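Two-arm kitchen table, back bench – safety check before powered running
Tautahi shared workshop, April round

Status: passed for slow running, two items to put right

I have gone through this in the order I walk round the table, so please forgive the rambling in places. It is a lovely build and I enjoyed the evening very much, but it has grown a good deal over the winter and the old sheet no longer covered it.

1. Overhead mounting
Bolts checked with the Cakemitz wrench: OK
Comment: All tight, and the paint marks still line up. Please keep painting the marks – they save me such a lot of time on the ladder.

2. Stop button and power
Stop button cuts both arms: OK
Button reachable from the stool: OK
Comment: Tried it twice from each side of the bench. The lead to the button is a bit short for anyone who likes to sit well back, and a longer one would be a kindness.

3. Cables
Free of the joints through full travel: NEEDS WORK
Comment: I'd like one more soft tie on each arm, near the wrist, with enough slack left for the full turn. Not pulled tight, please, or we shall be replacing the cable instead.

4. Table and props
Mat flat and not creeping: OK
Plates, mugs and racks free of chips: OK
Oven unplugged, for practice only: OK 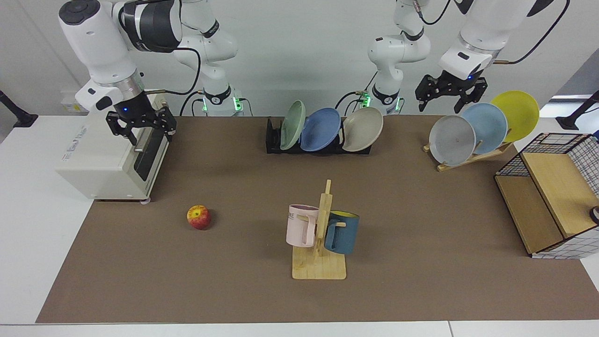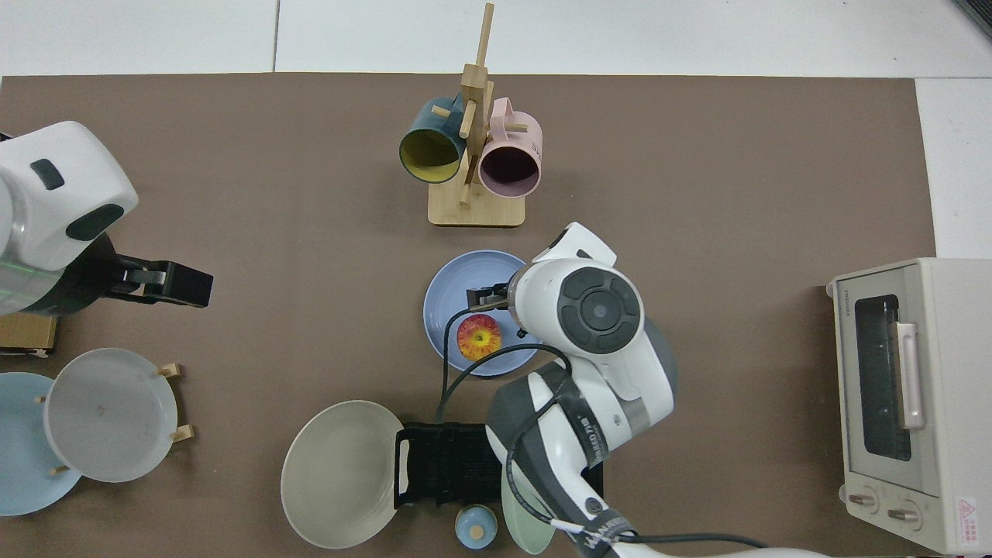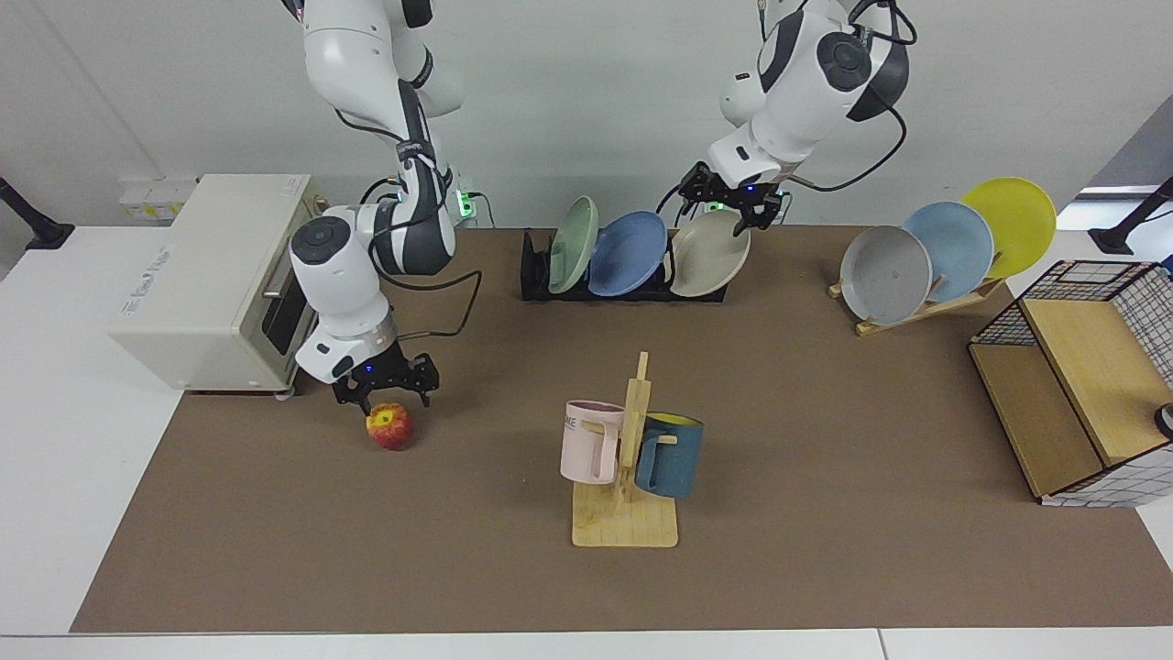 Both arms over the mat, with the plates, the mug tree, the oven and the apple.

5. Grippers
Finger pads sound and clean: OK
Grip force set low for crockery: OK
Comment: The setting in the Grollow software was 2,000 when I arrived and I have brought it down to 307, which still lifts a plate nicely. The scale goes up to 3,000 and I can't think of anything in a kitchen that wants it. If you do change the number, write it on the card, as the next person along will trust whatever the card says.

6. Speed and reach
Slow mode on by default after restart: OK
Arms kept from meeting in the middle: OK, with a comment
Comment: The keep-apart zone works well at slow speed. I haven't tested it at full speed and would ask you all to wait until I have. The Duvow controller has logged almost 1,690 moves without a fault, and I was very pleased to see it, but all of those were slow ones too.

7. People
Hair tied back, sleeves up, lanyards off: OK
Second person in the room for powered running: OK
Comment: Do say out loud when you are about to start. It feels silly for the first week and then you stop noticing.

8. Paperwork
Risk sheet on the hook by the door: NEEDS WORK
Comment: The one hanging there is for the old single arm. I have left a blank copy in the tray, and I'm glad to sit down with anyone who finds the form a bother – bring biscuits.

To put right before the next check: items 3 and 8. Slow running may carry on in the meantime.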